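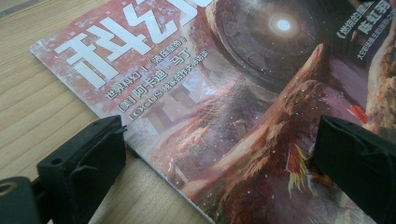

How to store a pile of science fiction magazines in Chinese?

Posted by Roos De Haan, January 18, 2019

Hello everybody. I have received from my uncle a big quantity of magazines, most of them are Science Fiction World (科幻世界) and a few are in other languages. I read Chinese slowly, with a dictionary next to me, so I will need them for many years and I want that they stay in good condition.

At this moment they are lying in flat piles in my living room. The paper is thin and glossy and when I pull one from the middle, the whole pile slides. Also I can never find the one I look for, so I open all of them again.

I have a bookcase from Wondwood with shelves of normal depth. My doubt is the following: is it better to put the magazines standing, with the spine to the outside, or to leave them lying? I have read both opinions. And if they stand, do I need boxes, or is a bookend enough? The room has sun in the afternoon, from one window. I prefer not to spend much money.

Another small thing, some spines are already a little white on the edges where the color went away. Can I do something for this or must I leave it?

Thank you in advance for your patience with my English.

Pádraig Hennessy

Dear Roos, I have kept magazines for a long time and my list has now 1,333 issues, so I made most of the mistakes already.

Standing is better for magazines which you want to read, if they are supported on both sides. The problem comes when the shelf is half full. Then they lean, and a thin magazine which leans for one summer gets a curve at the bottom that does not go away easily. I put no more than 12 together and after them a stiff divider, then the next group. You should be able to take one out with two fingers and without force. If you must pull at the top of the spine, it is too tight, and this is exactly how the spine gets torn. 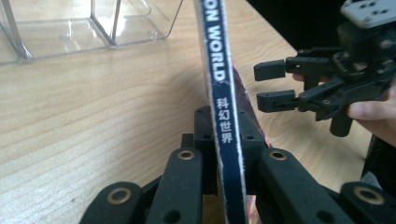
For finding them again, the spine is your friend. On a shelf you read the title from the spine, but the month can be very small, so I write the year on the divider and never on the magazine itself. Put the ones in Chinese together and the other languages on a different shelf. I mixed them at the beginning by size and I regretted it.

About the white edges: please leave them. I tried once with a felt pen in a similar blue. It looked good in the evening, but in August I saw that the ink had gone through to the inside of the cover. A clear sleeve will stop it from getting worse — open at the top, and a little bigger than the magazine. I use the ones from Jistlow, but any sleeve without PVC is fine.

The sun is the bigger danger for you. Red and orange on the covers lose their color first in my experience. Choose the wall beside the window and not the wall in front of it.

Teresa Lynch

I keep mine lying flat and they are fine. Small piles only. Heavy ones at the bottom.

Eoin Ó Conaill

I agree with Pádraig for the shelf, only I want to add something about boxes. Cardboard magazine files are cheap and they solve the leaning, because each file stands alone. Measure before you buy! I ordered 2 packs from Lemavier and the files were one centimeter too low inside my bookcase, so the magazines came out over the top and touched the shelf above.

If some of yours are already curved, lay them flat under a heavy book for a week or so, with a clean sheet of paper between each one. Glossy covers can stick together when the room is humid, and then you lose a piece of the picture when you separate them.

Roos De Haan

Thank you all, this is very clear. I will move the bookcase this weekend and begin with the oldest year. Pádraig, do you put the sleeve also on the magazines you read often, or only on the old ones?

Pádraig Hennessy

Only on the old ones and on the ones with a damaged spine. For the others the sleeve is annoying and you will stop to use it after a month.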